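How to Write Handling Rules for Woven Goods (and Get People to Use Them)

Filed under: Robot cell practice

I love baskets. I'll say it up front. Of all the things we ask a two-finger gripper to pick up, a woven basket teaches you the most about whether your house rules are any good. A carton forgives you. A basket has give, holes, a lumpy rim and no two spots quite alike, and a rule that was written with cartons in mind falls apart on it fast. 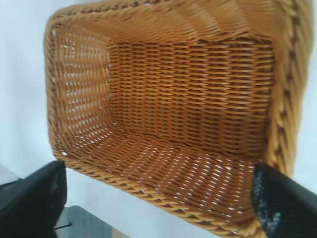
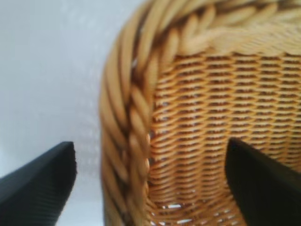

Wrist views of the basket, with the braided rim and both gripper fingers showing in each.

This page walks through how we write a handling rule sheet at Bullham, from blank page to signed copy. Our current sheet fits on one side of paper, and it grew out of a log of 2,209 pick attempts that Smaranda Vlad went through line by line (she has my lasting admiration for that). You can do the same thing with a much smaller log!

What you need before you start

A sample of each item the cell will handle, including the ugly ones.
Your pick log, with the failures left in.
The gripper maker's manual and the risk assessment for the cell.
Someone who runs the cell every day and is willing to argue with you.

The rule sheet sits under the risk assessment and never replaces it. If the two disagree, stop and fix the sheet.

Step 1. Name the parts of the item

Pick plain words and stick to them. For baskets we use rim, wall, corner and floor. Before we agreed on those four, one person's "edge" was another person's "side," and we had two grip points in the program that were meant to be the same one. Put the words at the top of the sheet.

Step 2. Say where the fingers may go

Write this as a permission first and a ban second. Ours reads:

Grip across the rim, one finger outside the basket and one inside.
Do not grip the weave of the wall by itself.
Do not push a fingertip through a gap.
Stay away from the corners unless the item card says otherwise.

"Across the rim" is worth a quick demonstration when you train new people. Take a basket in your own hand and pinch the rim, then pinch the wall halfway down. You'll feel the difference right away, and so will they.

Step 3. Set the force and write down how you got it

Start low on a sample you don't mind losing and work up in small steps until the lift holds. Our general limit for woven items is 40 newtons, and the item card can lower it but never raise it. Record the sample, the finger pads fitted, and who ran the test. A number with no history gets changed by the first person who has a bad afternoon.

Check the basket after every test lift, too. Look at the braid on both faces and run a thumb along it. Cracked strands count as a failed test even when the lift went perfectly.

Step 4. Write the camera rules

A wrist camera gets very close to the work, and close views go soft easily. Our rule is that the program must find the rim from the standoff position, before the final approach, and must hold a clear view there. If the view is too blurred to place the rim, the arm backs off and looks again. After 3 tries it stops and calls a person.

Add a line about the background. Light surfaces show through the gaps in a weave, and a vision setup tuned on solid boxes can read those bright specks as all sorts of things. Test on the surface you'll really be using.

Step 5. Cover the cables, the pads and the hands

Keep loose cables clear of the whole path of the arm, including the path it takes when it backs off. Inspect the finger pads at the start of each shift. Any reach into the cell follows the stop procedure, even to straighten a basket that is a tiny bit crooked -- especially then, in fact, as it's the one everybody is tempted by.

Step 6. Try to break your own sheet

This is the fun part. Hand the draft to someone who didn't write it and ask them to follow it to the letter. Bart Van der Linden did this for us on a Friday and ran 215 picks exactly as written. He came back with a page of notes, and the best one was that we'd never said what to do with a basket lying on its side. We had all been quietly standing it up again!

Fix what they find, then run it once more with a different person.

Step 7. Sign it, date it, post it

One copy at the cell, one with the risk assessment. Put the revision number in large type. Review it whenever you change the fingers, the pads, the camera mount or the supplier of the goods. Our last revision came in October, when the new baskets arrived with a thicker rim and the opening width had to go up.

If your own sheet handles lids or hinged handles, send it over. We're still on our second draft for those, and the hinged ones are winning.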